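# Zoma 3 is out, and the save files finally behave

So the new version of Zoma went up in February and I've been poking at it pretty much every evening. If you missed it the first time around, Zoma is the small Python toolkit for making menus, buttons, sliders and text boxes in 2D games. I used it for my word game Dixit (a tiny thing, you guess a hidden word and the game gets ruder the longer you take), so I had a real project to try the update on.

The big news is saving. Old Zoma wrote every widget's state into one file, in whatever order the widgets happened to be created. Move one button in your code and your players' saves were toast. I did that to people. Twice! Now each widget gets a name, and the save file stores values by name, so you can shuffle your menu around all day and the high scores stay where they were.

Theano Stergiou, who maintains the project, wrote in the release notes that the rewrite touched 2832 lines and that she'd been putting it off for ages. Kenneth Panganiban did the new event code, and I love it. You used to hang a function on a button and then fight over who got the click first if you had a popup open. Now the popup just takes the click, and the stuff behind it waits its turn. I deleted a whole file of workarounds from Dixit, and I was grinning the entire time.

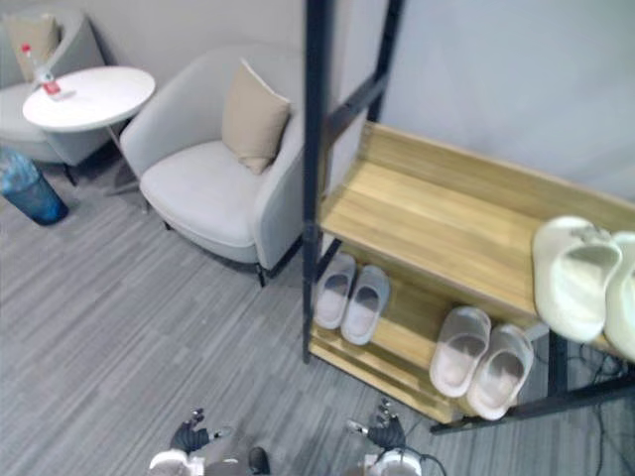

Will my old saves still load in the new version?

They will if you run the converter first. It comes in the package, you point it at the folder with your saves, and it writes new copies next to the old ones. It did all 654 of my test saves without a complaint, and the originals were left alone. The one catch is custom widgets: if you wrote your own, you have to give each one a name in your code before you convert, or the tool skips it and prints a warning. Read the warnings! I scrolled right past mine and spent an evening wondering where my volume setting had gone.

A few smaller things I noticed:

- Text boxes can have a character limit now (mine is set to 90, mostly to stop my cousin from pasting in song lyrics).
- Themes live in plain text files, and Fumiko Tamura's dark one, called Vuvetti, ships as the new default. It looks great on my old laptop.
- Sliders can snap to whole numbers.
- The tab key moves between fields in the order you'd expect.

It's not all sunshine. The docs for the layout grid are still half written, and the page on nested menus ends in the middle of a code sample. Thanasis Manolakis is collecting fixes for those on the tracker, so send him yours if you've worked out how any of it goes. There's also an open bug where resizing the window while a dropdown is open leaves a ghost of the list on the screen. Closing and reopening the menu clears it.

Gamepad support is next on the list, and Theano says a test build should be up before the summer. I've already dug my controller out of the closet.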